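Home Stories Archive Submit About

Filed under: Short Fiction, Work

The Second Gripper

The Holora fingers came in a padded envelope, and the Gwilliam fingers came in a wooden crate with a packing list in four languages. I put both on the bench and made coffee. I had until the end of the day to say which pair Clullard should buy, and Clullard wanted 300 of them.

I had worked at the test room in Sevthorpe for six years. Mostly I compared things. Before grippers it was controllers, and before that it was cameras. You run the same job with one part and then with the other, and you write down what happened. People upstairs liked my reports because they were short.

My sister called at nine, while I was putting the first pair on.

"Have you decided?" she said.

"I haven't started."

"I mean about the house."

I said I hadn't started on that either. She said the buyer wanted an answer too, and that it was only a house. I told her I had a screw in my mouth, and I did, and she hung up.

The job was the banana. It was always the banana first, because of the shape. It had a peel that stuck out in two directions and a thick part lower down, and a gripper that took it by the wrong part would turn it sideways. I set the force at 2 on the dial and let the arm go in low. 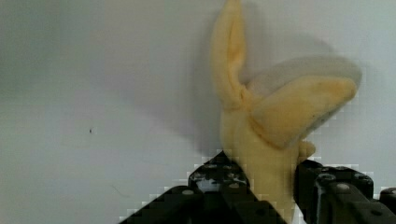 My mother had kept fruit on the kitchen table in that house for as long as I could remember. Real fruit, though we were not allowed to eat it until Sunday. She liked how it looked. When it went soft she made a cake and bought more. I hadn't thought about that in a long time, and I thought about it then for most of a run, and had to go back through the log to see what I'd missed.

I hadn't missed anything. The Holora pair held, ten runs out of ten. I wrote down 10 and underlined it.

At lunch I ate in the car. It was raining a little and I kept the radio off. The buyer's letter was in the glove box where I had put it on Monday. It was one page. They were offering a fair price and they wanted to be in by June. They had written at the bottom, by hand, that they liked the kitchen. I read that part twice and put the letter back.

The afternoon was for the harder table. In the morning each thing gets picked up by itself, but after lunch you put out dishes and a bottle and toys, close together, and see whether the arm can get at one without upsetting its neighbor. The Holora fingers were thin enough to manage it. The Gwilliam fingers were stronger and a little wide. On the third run they pushed a bowl, and on the fifth they pushed it again. 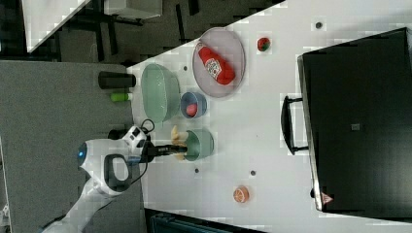

The afternoon table, with the arm at the green bowl.

I changed the approach angle and it got better. I changed it back, because the angle wasn't what I was being paid to test. Then I stood there with my hand on the stop button for a while.

What bothered me was that I liked the Gwilliam pair. They closed slowly. There was something careful in it, and I had no column for that. The other pair closed like a drawer. My supervisor used to say that if you wanted one of them to win you should go home and let somebody else do it. He was retired now and there was no one else in the building who knew the software.

So I ran them both again, from the beginning, and kept my opinion off the sheet. By five o'clock I had 151 picks logged. The Holora pair had dropped two. The Gwilliam pair had dropped none, but they had moved the bowl about as often as not.

I called my sister back while the last one was going.

"If they move things," I said, "but they never drop anything. Is that better or worse?"

"Who?" she said.

"It's work."

She thought about it anyway. I could hear her putting dishes away. "Depends what was next to it," she said. 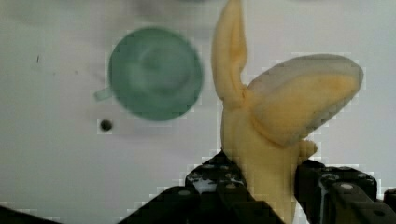 The Report

I wrote it that evening at the bench, with the arm switched off. It came to a page and a half. I gave the numbers for each pair and said how they were set up. Under Recommendation I wrote that Clullard should buy the Holora pair for crowded trays and the Gwilliam pair for everything else, and that if they could only buy one they should tell me which trays mattered more.

It was not what they had asked for. I read it over and sent it.

Then I went out to the car, got the letter, and turned on the light over the mirror. There was a line for my name under my sister's. She had signed weeks ago, in blue, pressing hard. I found a pen in the door. I wrote my name and after it the date, Friday, April 26, 2024, and sat a few minutes with the engine running before I drove to the mailbox.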